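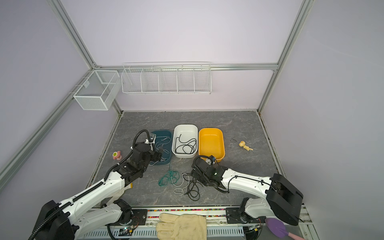
Figure 4. Work surface, with wire shelf and plastic bins at the back.

4. Setting up a person profile

This section covers adding a new person to an Asora biography site, from the blank record to the published page. You need an Editor or Senior Editor login. Contributors can fill in the same screens, but the Publish button is greyed out for them.

4.1 Create the record

1. From the Dashboard, choose People, then New Person.
2. Type the name the person is best known by in Display Name. Stage names go here, with the birth name in the second field. Leave Birth Name empty if the two are the same.
3. Select up to three occupations. The first one decides which category page the profile is listed on, so put "Actor" ahead of "Singer" if acting is the main work.
4. Click Save Draft. Asora gives the record a number, shown at the top right (for example, 2582). Write this down if you plan to merge records later.

Note: Search before you create. Accents and hyphens are ignored by the search box, but nicknames are not matched unless they have been entered under Also Known As.

4.2 Dates and age

1. Enter the date of birth in the three boxes. If you only have the year, leave day and month blank and tick Year Only.
2. Do not type an age anywhere. The Age line is worked out from the date of birth each time the page loads.
3. For a person who has died, fill in Date of Death. The Age line changes to "Age at death" and the birthday reminder is switched off.

Year Only profiles show no star sign and are left out of the "Born on this day" list. This is a common cause of people seeming to vanish from the birthday pages - check the tick box first.

Caution: Changing a date of birth on a published profile moves it to a different birthday page straight away. Visitors following an old link to the birthday page will not find the person there.

4.3 Height, family and other details

1. Enter height in centimetres. Feet and inches are filled in for you.
2. Under Family, link to existing profiles where there is one. Otherwise type the name as plain text.

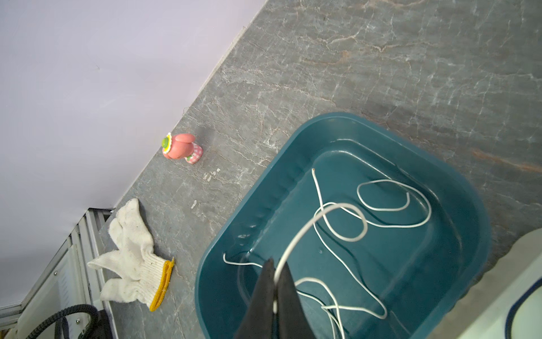
3. Add a source for every relationship. The Source field takes a web address or a printed reference of up to 329 characters.
4. Children under 18 must be entered with the Private box ticked. Their names are then hidden from the public page and from the site search.

Net worth is turned off on new sites. A Senior Editor can turn it on under Settings, Optional Fields. When it is on, the figure will not display without both a source and a year.

4.4 Write the biography and publish

1. Write at least 100 words in Biography. Shorter text can be saved as a draft only.
2. Open Preview and read the page through on both the desktop and phone layouts.
3. Click Publish. The profile appears in its category within 23 minutes, when the next Stultau index run finishes.

If the profile is still missing after that, open Tools, Index Log and look for the record number. "Held" means another profile has the same display name and birth year. Merge the two records (section 6) or add a short label in brackets after the name, such as "(cricketer)".

Section last revised March 2024 by Anjana Sikder.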